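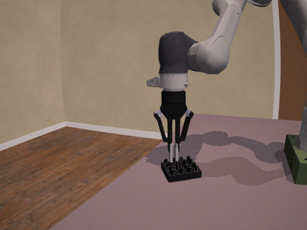
Simulation Practice and Safety Rules for a Peg Board Manipulation Task
Student project report, Grostdale Technical College
Author: Tineke Boersma
Project supervisor: Agnes Cairns

1. Purpose

This report covers the rules the project group followed when testing arm motions in simulation before requesting time in the Furnedside cell. It does not cover the design of the learning method, which is in a separate report. The rules were written in September and revised once.

2. Scope

The rules apply to any motion in which the gripper fingers go below the tops of the pegs. Motions that stay above the board are covered by the general lab sheet. The task model contains an arm on a fixed base, a two-finger gripper, a table and a square board with upright pegs.

3. Rules for simulated trials

3.1 The approach is vertical. The last part of the descent is made with the fingers pointing straight down, and the wrist does not rotate once the tips are below peg height.

3.2 Speed is limited to 20 mm/s below peg height. The limit is set in the controller and not in the trajectory file. During the first weeks it was set in the file, and two members overwrote it without noticing.

3.3 Contact between a finger and a peg that is not the target ends the trial. The trial is logged as a failure even if the target is reached afterward.

3.4 The contact force threshold is 35 N in simulation and 12 N in the cell. The higher value was chosen because the contact solver produces short spikes at the first touch. This difference should be stated wherever results are compared.

3.5 Each trial stores the random seed, the scene file version and the controller settings. A trial missing any of these is removed from the set.

3.6 The wall and floor geometry stays switched on for collision checks. Turning it off shortens the run time but allows elbow positions that the cell does not permit.

4. Transfer to the cell

A motion may be moved to the cell after it passes the simulated trials with no event under 3.3. The first run is made at reduced speed with the board removed. The second is made with the board in place and one person at the stop button. That person does not operate the laptop. Agnes Cairns signs the transfer form before the second run.

5. Results

The group logged 446 simulated trials using the Skisurent scene files. Most failures came under rule 3.3, mainly on inner pegs, where the clearance on both sides of the fingers is smallest. Failures on corner pegs were usually traced to an error in the board pose.

Rule 3.5 was the one most often broken. The Dekker logging script did not write the scene file version by default, and the affected trials had to be repeated.

6. Open points

The force threshold in 3.4 has not been checked against a measured contact. The rules also say nothing about a peg that sticks in the gripper during withdrawal. The current practice is to stop, open the fingers and raise the arm by hand control. This should be added as rule 3.7 in the next revision.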